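Refurbishing Cell at Groen Gets New Fingers and a Better Morning Routine

The robot cell that takes apart old office computers at Groen is back on the job this March, and the crew that keeps it running could hardly be happier about how it's behaving!

The cell, known in the shop as Juver, was down for nine days while technicians Tadeusz Kozłowski and Teun Bakker went through it from the base up. They swapped the gripper fingers, ran a new cable along the forearm and rewrote the routine the arm goes through before its first computer of the day.

Fingers were the big one. The old pair had worn at the tips, and a worn tip lets a processor tilt as it comes up out of the socket. "You'd get a clean pick, another clean pick, and then one would go crooked on you," Bakker said. "I'd find myself standing there holding my breath." The new pair is narrower toward the ends, so the arm can get down between the memory slots and the heatsink on the tighter boards (a job that used to go to a person with tweezers).

Changing them takes two screws per finger and a good deal of patience. After that the wrist camera has to be taught where the fingertips are all over again. Kozłowski does this with a steel plate from Vitell, drilled with 43 small holes. The arm visits every one, slowly, and the software works out how far off it is. The first run came back with an error of nearly a millimeter, which sent him looking for trouble, and he found it in a camera bracket that had loosened a hair. One turn of the wrench and a second run put it right.

Now the plate run happens every morning at 6:30, before the lights are fully up on the floor.

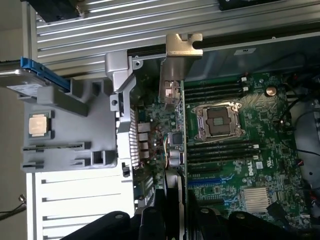
Desktop computers are still the cell's bread and butter. Processors and memory that pass testing go into machines for schools and libraries around Ginow, and the bare boards are sorted for parts. Laptops are next on the wish list, though Kozłowski wants a softer set of finger pads before he lets the arm anywhere near one.

He has also started a logbook, an honest-to-goodness paper one, clipped to the fence beside the emergency stop. Each shift writes down the plate result, any dropped part and whether the finger screws needed snugging up. Bakker was skeptical at first and now fills in more of it than anyone, with little drawings in the margins.

The old fingers are in a drawer under the bench, bagged and labeled, in case the new ones need to come off in a hurry.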